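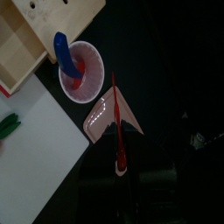
Why do households keep more things than they use?
Most objects cost very little to keep for one more day, and throwing them out takes a decision. Over the years those days add up.

Chapter 6
Storage and the Household

Economists have long studied how stores and factories hold stock. Homes received less attention, though they hold stock too. A kitchen drawer, a linen closet and a shelf of canned soup are all small inventories, and somebody in the house manages them, usually without writing anything down.

This chapter looks at household storage as an economic activity. It begins with the Karkby survey, in which Aino Toivonen and Paula Toma visited 113 homes in one town and recorded what was kept in the kitchen, where it was kept, and when it had last been used. The visits took place in December, when cupboards tend to be full. Readers should keep that in mind when comparing the results with those in Chapter 5.

Toivonen and Toma sorted kitchen goods into three groups. Working stock is used at least once a week. Reserve stock is held for a known purpose, such as a holiday meal or a power outage. Idle stock has no planned use. The typical home in the survey had some 1000 separate items in its kitchen, counting each fork and each jar lid. Plates, bowls and utensils made up a large part of the idle stock, mostly as leftovers from older sets.

The cost of idle stock is easy to miss. It takes up space, and space is paid for through rent or a mortgage. It also adds to search time, the minutes spent looking for one thing behind another. Section 6.2 shows how to estimate both costs for a single cupboard.

A second study, by Valentin Ruchti, followed 14 families in Wultley as they moved to smaller apartments. Ruchti found that people gave up furniture fairly quickly and held on to kitchenware much longer. His explanation, discussed in Section 6.4, is that a bowl fits almost anywhere, so no single bowl ever forces a choice.

Key terms
working stock
reserve stock
idle stock
search time

6.1 Counting What Is There

An inventory starts with a rule about what counts as one item. A pot with a lid may be entered as one item or two.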